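1/ A thread on teaching robots by remote control, from someone who spends his working day doing it and has stopped nodding along at the demos.

2/ The pitch goes like this. You steer two arms through a household chore, the arms record it, you repeat, and one day the robot does it alone. Grordale's sales page puts the number at 100 repeats per task. We passed 100 in June. We are now at 2000 and I still wouldn't leave it alone with my groceries.

3/ Our current task is "clear the cabinet." One black cabinet, a lot of stuff on it. A shopping bag with 99 on it, a cardboard box, a small white card. You try getting a gripper under a card lying flat on a glossy top.
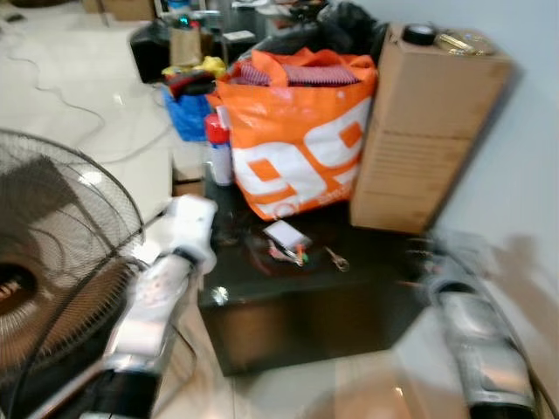
4/ What gets counted as a success. If the bag leaves the cabinet, the log says success. If the bag leaves the cabinet and takes half the small stuff with it, the log also says success. I have asked for a second column. I am still asking.

5/ Our last report said 86 percent. Read the footnote: same cabinet, same bag, same start position for both arms. Turn the box a little and we don't have a figure, so that part didn't go in.

6/ People ask if hand guiding is better, where you grab the arm and walk it through the motion. For one arm, sometimes. For two arms and a soft bag you run out of hands, so we went with remote. You lose all feel for weight – I have pulled on handles far harder than I ever would in my own kitchen, and the robot gets to learn that from me.

7/ The small things are where I slow down. Bringing a gripper in over the corner of the cabinet takes me longer than the whole job would take by hand.
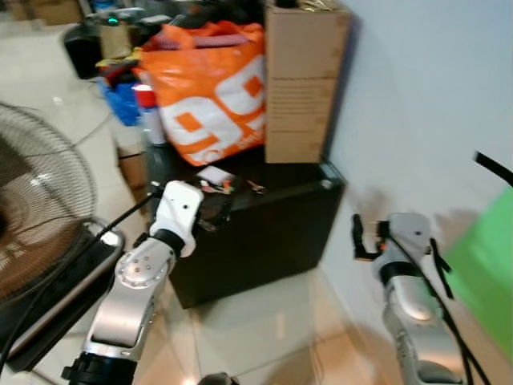
Ruotsalainen Lab – Remote Operation Team

8/ Yes, that's my team's rig in there, and no, they don't clear these posts.

9/ Brurnis says their new controller cuts operator time by 40 percent. Compared with what? Their old controller, which I have used. I'd like to see it against a tired person at 4 p.m. with a bag that keeps folding over.

10/ I don't think the method is useless. Big, stiff, boxy things go fine. I just want to see the failed runs posted next to the good ones. Trorkbridge did that once, for a single task, and I learned more from it than from any launch video.

11/ Back on shift tomorrow. Same cabinet.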